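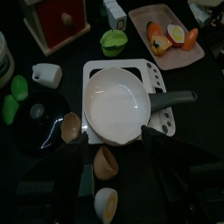 SKASTBERG, 13/06/2020

The school board will vote before the end of the month on whether to close the teaching kitchen at the middle school and turn the room into two regular classrooms. I think the board should keep the kitchen, and I think it should go further and make cooking a required class again for every student in seventh grade.

I should say where I'm coming from. I have no children in the school now. Both of mine are grown, and one of them cooks well and one of them doesn't. I worked for 22 years in the office at Cordeiro, which supplies canned and frozen food to stores in this part of the state, so I have nothing against food that comes in a box. I eat plenty of it. My view is that a person should be able to choose it, and someone who can't cook has very little choice.

The case for closing the room is mostly about money. The ovens are old, the vent hood failed its last inspection, and the district has a quote for the repairs. The groceries for the class came to $2,000 last year. The class is an elective now, and few students sign up for it. With numbers like that it is easy to see why the kitchen is first on the list.

But the small enrollment was something the district brought about. When I was in school the class was required and everybody took it, boys included by the time I got there. Later it became a choice between cooking and a second semester of computers. Then it was moved to the last period of the day, when the band and the sports teams take students out early. If you put any class in that spot, the number of students will fall, and it doesn't tell you much about whether the class is worth having.

The other argument I hear is that cooking belongs at home. A parent should teach it. I agree that this would be the best way, and in many houses it still happens. In many others it doesn't, and it hasn't for a long time. The parents of today's seventh graders are often people who never learned themselves. They work shifts at the plant or drive to Jelside and back, and they get home at seven. You can't hand down a skill you weren't given, and you can't easily teach one while you are trying to get three people fed before bedtime.

Very young children don't need to be talked into any of this. They get a toy stove and a frying pan and half an eggshell, and they'll stand there making breakfast for as long as you let them. By the time they are twelve, most of them have lost the habit and nothing has taken its place. Twelve is a good age to pick it up again. They can reach everything, they can read a recipe, and they can be trusted with a knife if somebody shows them how to hold it.

This spring gave a lot of us a clear look at the problem. In May I helped pack grocery bags at the food pantry. We had dry beans, rice, flour, onions and whole cabbages, and those were the things people handed back. I don't blame them. Several told me they wouldn't know what to do with a cabbage, or that they had tried beans once and they came out hard. The canned soup was gone in the first hour. The beans would have fed those same families for longer, at a quarter of the price, if anyone had ever shown them that you have to soak them and then leave them alone.

Laurinda Macedo taught the class for most of the years it was required. I called her last week. She kept her old lesson plans, and she read me the list for the fall semester: scrambled eggs, a pot of rice, vegetable soup, a white sauce, biscuits, one roast chicken cut up and shared among the whole class. There is nothing fancy on it. She said the hardest lesson was always the rice, as students wanted to lift the lid. She also said that the grade she gave most weight to was for cleaning up.

I like that list. It covers most of what a person needs to get through a week. I would add a lesson on reading a store flyer and one on what to do with leftovers, but I wouldn't take anything off.

People have suggested that students can learn all this from videos. Some can. I have learned a few things that way, including how to fix the latch on my Esska dishwasher. But a video can't smell that your onions are starting to burn, and it won't make you wash the pan. It also takes for granted that there is a pan. A room at school with working stoves gives every child the same start, including the ones whose stove at home has one good burner.

As for the money, the district's figures show 962 students enrolled for the coming year in all grades. The grocery bill works out to a little over two dollars a student. Even if the bill tripled with a required class, it would be a small line in the budget. The repairs are a bigger cost, and I don't pretend otherwise. They are also a cost that was put off for years and would have to be paid in part anyway, as the gas lines need to be taken out properly if the room is changed over.

Amr Younis, who sits on the board, has asked whether the kitchen could be used in the evenings by adults, with a fee to cover some of the upkeep. I think that is a sensible idea and I hope it gets a proper answer before the vote. I would sign up. I have never made a decent biscuit.

We require students to run a mile, to name the parts of a cell and to play three notes on a recorder. I'm glad they do those things. Every one of them will also have to eat dinner tonight and tomorrow night, and the school has a room where they could learn how to make it.

The meeting is open to the public, and written comments can be left at the district office until noon on the day of the vote. I have left mine.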